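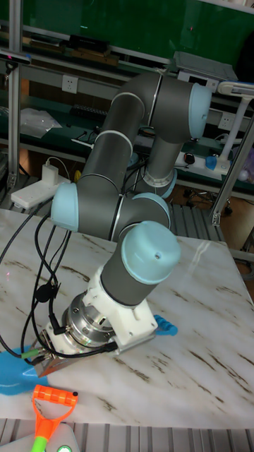
According to one longtime Negi user, whose remark still sits near the top of the project's discussion page, the planner is the easy part and the hard part is deciding when to stop planning and close the fingers.

Negi is a grasp planning and control package for six-jointed arms, first put together at the Tinditz workshop in Furnutstead and now used by a fair number of small labs. It takes in camera views of a tabletop, proposes places where a two-fingered gripper might take hold of an object, and then picks one the arm can comfortably reach.

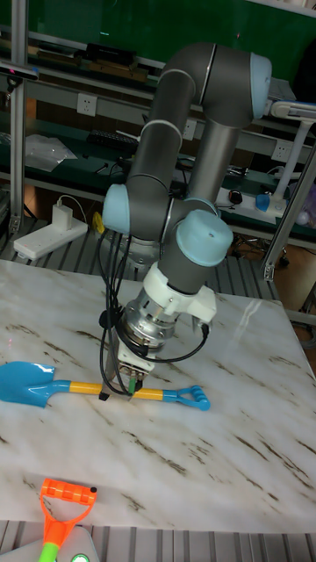
Why does the planner like the shaft of a long toy so much? A narrow, straight part fits between the fingers from many angles, so it tends to score well.

By default Negi draws up 416 candidate grasps and throws out any that would bring the wrist too near the table — a patient sort of method, and one its users have grown rather fond of. The 98 best are passed along to the motion checker, known as Grorneo, which looks for a smooth path to each.

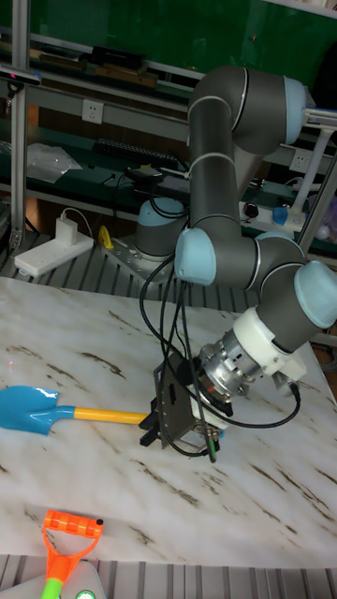 Grorneo can also be run by itself, and many people do just that when they only want to replay a saved motion or try out a new speed limit. Its settings live in a single text file, with a generous helping of comments. 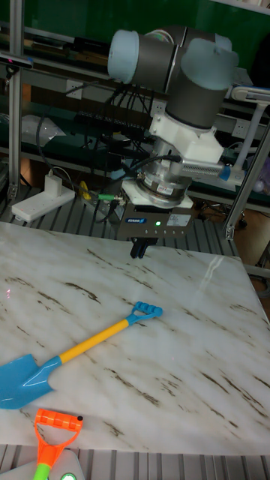 Version 2 added a slower final approach, along with a log viewer that lets you step back through each decision the planner made. Older logs still open in it, though the colors come out a little differently.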